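Getting crumbs and wrapper bits off a quilted mattress without a vacuum
Bedding and Linens, 737 views

Laurinda Bettencourt
My mattress has a puffy stitched top and small stuff ends up in the seams. The vacuum is too heavy to get up the stairs and I don't want to wet the fabric. I have a dustpan and hand brush set. Is that okay to use on a bed?

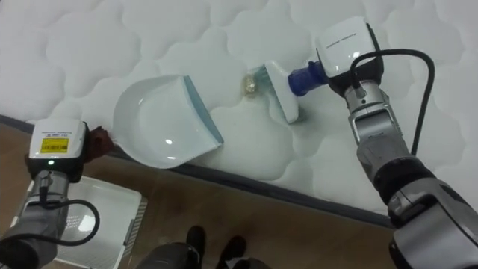 Dustpan and brush on the bare mattress

Umut Yaman
Yes, as long as you keep that set for the bed. Strip everything off first. Put the pan down with the rubber lip flat on the fabric and press a little so the padding doesn't lift it. Use short strokes toward the lip. Pick up anything big by hand.

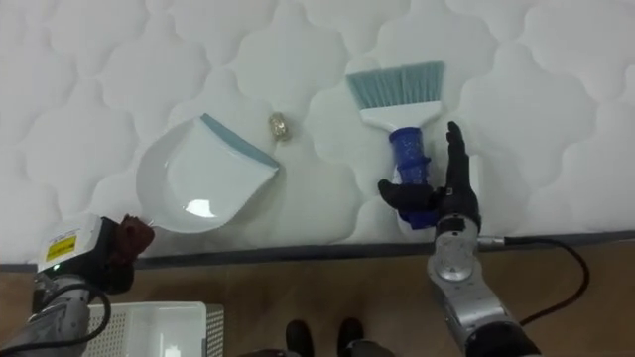
Crumpled gold piece between the pan and the brush

Follow the seams when you can. If you brush across them the crumbs drop into the next one. Wash the bristles in dish soap and let them dry overnight before you use them again. 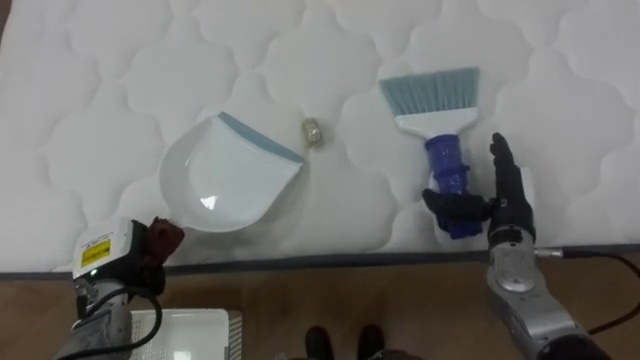
I do mine in April and again when the heavy blanket goes away.

Alper Başaran
just use packing tape, wrap it around your hand. works for hair too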